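About Grukance

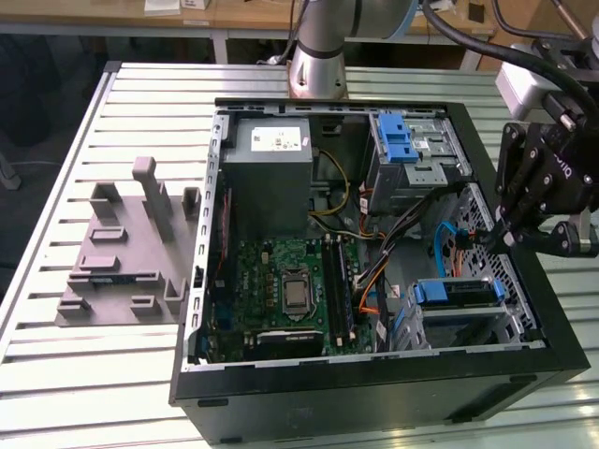
Cable and drive bay work on an open desktop tower, two-finger gripper.

Grukance writes control and planning software for robot arms that take apart and reassemble electronic equipment. The company is based in Farnham and sells software only. Customers supply their own arms, grippers and tables.

What we make

Our main product is Jikano, a task planner with a motion layer beneath it. Jikano takes a parts model of the item on the table, works out an order of removal and passes each step to the motion layer as a goal with limits on force and speed. If a step fails, the planner marks the part as blocked and looks for another order. The operator sees the new plan before it runs.

Flexible parts are the hard case. A drive cage has a fixed shape and can be matched to a model. A SATA cable does not, and it may lie across the part the gripper has to reach. Jikano stores cables as chains of short segments with an uncertainty value for each, and the motion layer keeps the fingers clear of any segment above a set value. The current parts library holds 2,618 entries.

Ingvarsson is our logging and replay tool. It records joint positions, gripper force, camera input and planner decisions against a single clock. A logged run can be replayed against a newer build to find the step at which the two differ.

How we work

All releases are tested on hardware. The regression set has 74 tasks, each run 5 times from different starting positions. A build that does worse than the last release on any task is held back until the cause is known. Results are sent to customers with the release notes, including tasks that failed.

There are 2 releases a year. The next is planned for November and will change the format of the cable model. Existing parts files can be converted with the command line tool supplied.

Page last updated June 5, 2020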